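Chapter 4
Hands That Work for a Living

I was late for my first open day at Flikley. I'd parked on the wrong side of the building, walked all the way around it in the July heat, and by the time I found the door the tour had left without me. So I saw everything backward — the gift table first, then the offices, then the workshop where the good stuff was.

Tsegereda Beyene ran the workshop that day, and she had the patience of a kindergarten teacher. People kept asking her if the robots were going to take over the world. She kept asking them if they'd ever tried to describe, in words, how to pick up a sock. (Try it. I'll wait. You'll say "just grab it" within ten seconds, and then you'll see why this chapter is so long!)

The company had put on three demonstrations. The Momeck was an arm that stacked boxes, and it drew the biggest crowd by far, mostly kids, who cheered every time a box landed square. The Dirnutov sorted bolts and made a terrible racket doing it. At the back, with hardly anyone watching, was a station where a hand with fingers and a thumb was being tried out on cloth. I stood there for 75 minutes. I missed lunch.
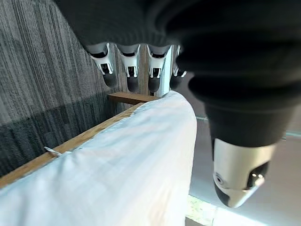 Grasping is what we'll be studying for the next four sections, and I want you to start with the part that comes before anything gets touched. We tend to think a grasp begins at contact. By then, though, most of the big choices have been made: which way the hand comes in, how far it opens, and what goes on each side of the gap. Look at the fingertips hanging in a row over the top of the white fabric, with the thumb way off to the right and the rounded fold of the cloth between them. Nothing has been squeezed yet, and the black pads are still clear of the surface. We call that arrangement a pre-grasp, and you'll be sketching plenty of them before we're done.

Cloth makes all this harder. A box keeps its shape while you make up your mind, so you can measure it once and trust the numbers. Fabric bends, slides and bunches up, and the spot you were aiming for may have moved by the time you get to it. Tsegereda told me her team had a notebook with 297 failed grasps written up in it, and she was prouder of that notebook than of anything on the tour. I asked if I could borrow it. She said no, very nicely.

We'll start with rigid objects anyway and save soft ones for Section 4.3. Before you go on, find a pillowcase and pick it up 8 different ways. Write down where your thumb was each time, and keep the list handy for Exercise 1.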